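The pencil rack: a thread, because I have been told to stop talking about it at dinner

1/ Today I bring you desk organization. I have owned 8 organizers in my adult life and been organized for a combined total of one April.

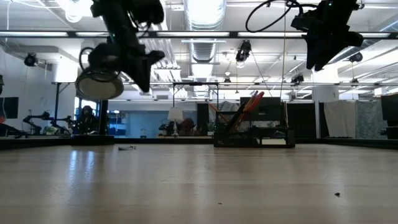 2/ The problem with any desk organizer is that it goes on the desk. You had a pile of stuff on a table. Now you have a pile of stuff in a thing on a table, and the thing is taking up room too.

3/ I still believe in black wire mesh, though. I've tried bamboo (stains), clear acrylic (everyone can see your shame) and a ceramic mug that said Surnmont Credit Union and tipped over if you put in more than three pens.

4/ Mesh is the sweatpants of office supplies. Dust falls through it, or into it, I've never been sure. You can hose it off in the yard. Ask me how I know.

5/ What it can't do is make a long thing stand up straight. A low rack plus anything tall and skinny equals a lean. Put in one red stick and one orange stick and they'll both be pointing at the ceiling at an angle by lunch, like they're trying to get the teacher's attention.

6/ I used to fight the lean. I bought little foam inserts from a company called Jorby. The foam inserts are now in the drawer where I keep things I bought to fix other things I bought.

7/ Someone in the replies says "just get a taller rack." I had a taller rack. Short pencils went in and were never seen again. I found a golf pencil at the bottom of it when I moved apartments and we had both aged.

8/ So, low rack, open sides, accept the lean. That is the whole system. I considered charging for a course.

9/ Next topic, placement. People put the rack dead center because it looks nice in the catalog. Then they move it every time they need to put down a plate. Mine goes to the right of center because I'm right-handed and also because the left side is where the coffee lives.

10/ The left side has been where the coffee lives since the spill of last April. We don't discuss the spill. The keyboard was a Horgan and it was a good keyboard.

11/ A pale wood tabletop is lovely, by the way, and will show you every single thing you have ever done to it. Overhead lights bounce off it like a lake at noon. I've written whole emails squinting.

12/ I asked my landlord if the overhead light could be replaced with something under 4000K. He asked what a K was. I now wear a baseball cap to do my taxes.

13/ Since several of you asked (two of you asked), the rules of the rack are as follows. If it writes, it stays. If it used to write, it goes. If it's a chopstick, take a moment and ask how we got to this point.

14/ Yes, I test every pen. I scribble on the back of an envelope until it either works or tears the paper. I did a full round of this on Wed 22 June and lost 33 pens in one evening. I didn't know I had that many. Most were from hotels.

15/ Colored pencils get a pass. I haven't drawn anything since a horse in seventh grade that my mother framed as "dog." But the reds and oranges look cheerful sticking out, and they're doing more for the room than the fern.

16/ The fern is fine. The fern is resting.

17/ A person I won't tag has told me the real answer is the Porna modular system, where every tray clicks into every other tray. I looked it up. You need a rail. The rail needs a bracket. I'm trying to store pencils, and at that point I'm building a small railroad.

18/ I'm also told you can "go digital." I have 3206 unread notes on my phone and one of them just says "bring the other one." Paper has never done that to me – well, it has, but I could throw it away.

19/ Where things stand tonight: one mesh rack, everything in it leaning the same direction, which I've decided counts as neat. One cap. No chopsticks.

20/ Muting this before the bamboo people wake up. If you know how to get candle wax out of mesh, though, my messages are open.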